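**Your questions about the Luvulwood flu and whooping cough clinics**

### Do I need to book?

We'd love it if you did, but please don't stay home just because you haven't! Ring the Luvulwood clinic on extension 246 and Coralie Kerslake will find you a spot (she's very good at squeezing in whole families, prams and all).

### I had a flu shot last year. Isn't that enough?

Sadly no. The strains shift from season to season and your protection fades, so it's worth rolling up your sleeve again, ideally before winter gets its boots on.
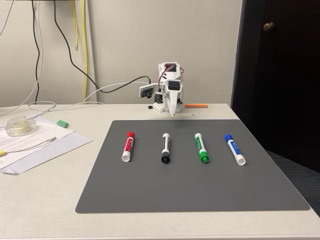 *Red, black and green markers on a grey mat.*

### My little one hates needles. Any tips?

Oh, plenty of ours do! Bring a favourite toy, wear something with loose sleeves, and tell the nurse when you arrive so we can take things slowly.

### How long do I have to stay afterwards?

Fifteen minutes, in the chairs by the door. If you've ever had a bad reaction to a vaccine, tell us before the jab.

### Is there parking?

There is, off Hapeta Street, and the Flililthorpe bus stops right outside. We saw 462 people last February, so mornings can get a bit squeezy.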